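Condensate drain (heating)

A condensate drain is the pipework that carries acidic water away from a condensing gas boiler or furnace. It is distinct from the discharge pipe of the pressure relief valve, with which it must not be combined.

Formation

Condensing appliances cool their flue gases below the dew point, so that water vapour gives up its latent heat to the return water. The liquid that forms is mildly acidic, owing to dissolved carbon dioxide and traces of nitrogen oxides. It collects in a sump beneath the heat exchanger and leaves through a trap, whose water seal stops combustion products from entering the room.

Pipework

Plastic pipe is used throughout. Copper and mild steel corrode in contact with condensate and are unsuitable. Runs are laid to a continuous fall, with clips close enough to prevent sagging -- a sag holds water and may freeze where the pipe crosses an unheated space. The Lüthi pattern of trap has a seal depth of 100 mm and a removable bowl. Older Tudska units relied on a float in place of a deep seal, and the float tended to stick when sediment built up.

Neutralization

Where condensate discharges to cast iron or concrete drains, it is passed through a cartridge of crushed limestone or magnesium oxide. The Ridix 600 cartridge has three chambers in series. The medium dissolves in service and is topped up at the annual inspection, normally carried out before the heating season. 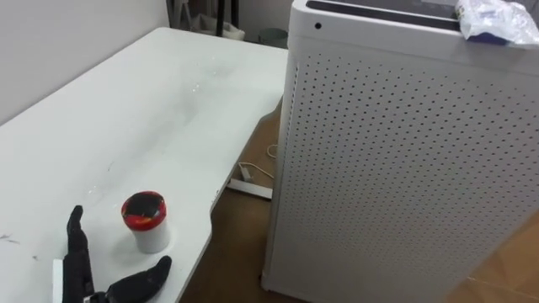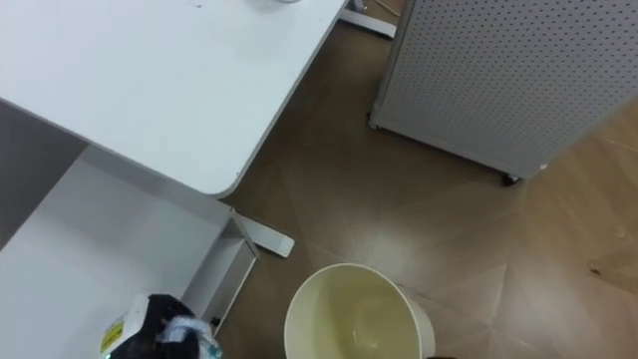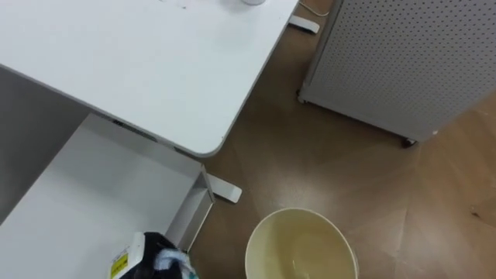 Pumped systems

A basement appliance may sit below the level of the nearest drain, in which case a small pump lifts the condensate. The Idel 552 is typical: a reservoir, a float switch and a check valve at the outlet. A second switch, set higher, is wired to shut off the burner if the pump fails -- the appliance then stays locked out until the reservoir is emptied.

See also: Flue gas; Heat exchanger; Pressure relief valve; Trap (plumbing)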